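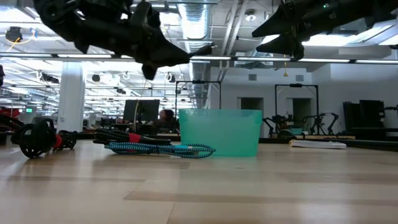
What do I need to run Pumico on my own bench?
Two arms with parallel grippers, one fixed camera looking at the table, a computer running the Ovmont controller software, and a free weekend for calibration (possibly two, if your first set of mounts comes out as crooked as mine did).

Pumico
Two-arm cable tidying, built at the Clovgate shared workshop
Last updated September 5, 2021

About this project

Pumico is a pair of robot arms hung over a table, plus the code and the recordings that go with them. The job is a humble one: pick up bundled cables and put them in a bin. I started it in June after one too many evenings spent untangling the workshop's cable drawer, and it has grown well past the size of the original problem, as these things do. I'm sharing everything in case somebody else has a drawer like ours, or simply likes watching grippers think about a loop of wire for longer than seems reasonable.

The release has the controller settings, the calibration scripts, the drawings for the overhead mounts, and 254 recorded episodes of me driving the arms by hand.

What's on the table

The usual setup is a light wood tabletop with a translucent mint-green bin toward the far side and the cables to the left of it. There are smooth black cables held with red straps, and a teal-and-black braided one with a blue band on it, folded into a long bundle. I like the braided one very much as a test item. It bends differently from the plain ones, and its looped end likes to sit right up against the bin where a finger can catch both.

The table is glossy and the ceiling lights show up in it as soft white patches. If you train on these recordings and then move to a matte table, please expect some trouble! I would mix in a few of your own episodes before judging the result.

Behind the table you will see the rest of the workshop: a desk with a monitor, frames with other arms, ducts and pipes overhead, sometimes a person going about their work. I left all of that in. Cropping to the tabletop is a single line in the settings file (crop_table, off by default), and I'd suggest turning it on for a first try.

How the episodes were recorded

Each episode starts with the bin empty and the cables laid out by hand. I drive both arms from a pair of small leader arms, and the recorder saves joint positions, gripper opening and the camera view together. An episode ends when the last bundle is in the bin or when I give up, and both kinds are in the folder. The failed ones are marked in the index with a short note in my own words, so forgive the grumbling in a few of them.

Most runs come out at around 600 steps. The shortest are the ones where I had only a single bundle to move, and the longest are nearly all braided cable.

There are 12 table layouts altogether. I've kept 4 of them out of the training split so you can check how things go on an arrangement the model has never met. Please keep them out if you want to compare notes with me.

The Herath fingers

The finger drawings are in the folder called herath, named for the street where I used to live and had my first bench. They are long and tapered, which helps to get under a strap or into a loop. My earlier fingers were short and wide and kept pushing the bundles away across the table. The long ones do flex a bit under load - print them solid, and check the screws every session or so.

Getting started

Mount the arms first and do nothing else until they stop wobbling. Then run calibrate_left, calibrate_right and calibrate_pair, in that order. The third script brings the two grippers close together over the middle of the table, so take the bin off beforehand and keep a hand near the stop button.

Next, play back the episode named hello_slow with the table bare. It runs at a quarter of normal speed. If both arms end up above the left side of the table with their grippers open, your setup agrees with mine and you can go on to the rest.

Known troubles

The bin is see-through, and the model has a habit of reaching for a cable through the wall of it. A strip of tape along the rim helped a little in my tests, but there is no tape in the released recordings.

Loose cable ends are mostly ignored. I have some ideas about this and not much time.

The right arm drifts slightly as it warms up. Recalibrate after a long session, or add the offset described in notes_drift - it is a rough fix, and I would be very glad to hear of a better one.

Use and sharing

Use the code, drawings and recordings however you like, for fun or for work, with a mention of Pumico somewhere. If you build one, send a note through the Clovgate workshop page and tell me what you had it tidy up.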